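Drudport open doors - notes from a wet one

September 13, 2026

Typing this on the ferry back so excuse the state of it. Battery at 31 per cent and no socket on this deck that works.

So. Drudport pottery open day. Been meaning to go since June when Ailsa MacBrayne first sent me the leaflet. Old net works on the harbour, split up into studios, the biggest of them is Cowie, who make tableware for cafes and hotels and not much else. The rest of the building opens up on the same day. Free in, car park by the slip, two quid for parking, coins only. Bring coins. I didn't and had to walk up to the shop and buy a Twix.

Cowie first. Tour goes every half hour, small groups, hard floor, wear flat shoes. Ours was led by Dougal Chisholm, who has been there longest and talks fast, which suited me. Clay comes in bagged from the mainland. They used to dig some of their own out behind Flaltuvholm but too much lime in it, you get little craters popping through the glaze months later. Dougal had a bowl with one in. Passed it round. Size of a lentil and it ruins the whole thing.

Then the pug mill - big sausage machine for clay basically - then the jigger and jolley, which I had always thought were one word. Jigger for flat things, jolley for hollow things. A disc of clay goes on a spinning plaster mould, a metal profile comes down, and there's the back of your plate. The mould does the face. So a plate is made upside down. Eat off them every day of my life and never knew.

Drying room next. Warm, smells like a cellar. Ruairi Tosh does the fettling in there, which is wiping the seam off the rim with a damp sponge. Let a few of us have a go. Harder than it looks, I pressed too hard and put a flat spot in mine and it went straight in the reclaim bucket. No fuss made. Everything unfired goes back round again, they lose very little before the first firing. After that it's a different matter.

Kilns. Two electric ones, and an old gas one that only gets lit for the reduction glazes. Neither of the electrics was on for the visit, sensible with kids about. Shelves get a white wash so drips of glaze don't weld the pots down. Ask about the wash, Dougal has opinions. Bisque first, glaze, then up again higher. He keeps the log in paper notebooks, all the way back to when the place started, coffee rings and everything. Asked if I could look. Could I heck.

Warping is the main headache for plates, he said. A wide rim wants to drop and a thin middle wants to hump up. You put more thickness where the rim turns, or you slow the drying down by flipping them, or both. Clay remembers how you handled it as well, so if you bend a plate picking it up and then flatten it again, it bends back in the kiln. Loved that. Could have stood there all day but the next group was breathing down our necks.

Lunch. Canteen on the first floor run by the Pisine people, same lot who do the fish van. Smoked haddock soup, five pounds with bread. Good soup. Bread a bit tired. Queue was down the stairs by one o'clock so go early or go late. They serve on Cowie seconds, and you can buy the bowl you ate out of if you ask nicely, they wash it for you.

Upstairs after that. Beathag Niven has the glaze room at the end of the corridor, test tiles hung on nails right up to the ceiling, every one with a number scratched on the back. She's after a proper seaweed-ash green. The ash changes with the time of year the weed was cut so no two batches match, and she has stopped trying to make them. Sells the tests as they come. I bought a fridge magnet sort of thing. Bit brown to be fair but I like it.

The talk. Po-yen Lai on plate shapes, in the long room, started late because the projector was sulking. Best part of the day for me. Why restaurant plates got so wide in the rim, basically so the waiter's thumb stays out of the gravy and the food looks framed. Why they're shrinking back again - dishwashers and small tables. Why a coupe plate (no rim at all, just a curve) stacks badly if the foot ring is too narrow. Then he handed round half a plate, sawn through so you could see the section, and had us guess where it would chip first. I said the edge. It's the foot, if they are stacked rough. Somebody at the back asked about lead in old glazes and got a long and very careful answer, short version is keep granny's for display and don't put vinegar on them.

Seconds sale was in the yard under a tarpaulin, rain coming in sideways. Get there for opening. By the time I was down the mugs had all gone and it was mostly saucers and odd lids. Still got a serving dish with a pinhole in the glaze, and a jug that pours fine whatever the sticker says. Newspaper supplied, bags not. Mine gave out on the gangway, jug survived, dont ask about the lid.

Grumbles. Signs were poor, I walked into a store cupboard twice looking for the long room. Toilets only on the ground floor. Lift was out, so anyone who can't manage stairs misses the glaze room and the talk both, and that really wants sorting before the next one. I said so on the feedback card. Other people should too.

Would I go back, yes. I'd do the talk first and the tour after, makes more sense of the jigger when you know what the shapes are for. And I'd stay over, the last boat is too early and there's a whole print workshop I never got near. 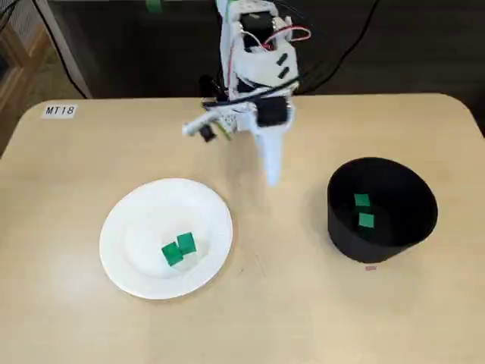
Ailsa says the print lot open by appointment through the winter, so might try them then and get the haddock soup again while I'm at it. Will put the ferry times in the comments when I find wher I wrote them down. Battery on 2, posting now.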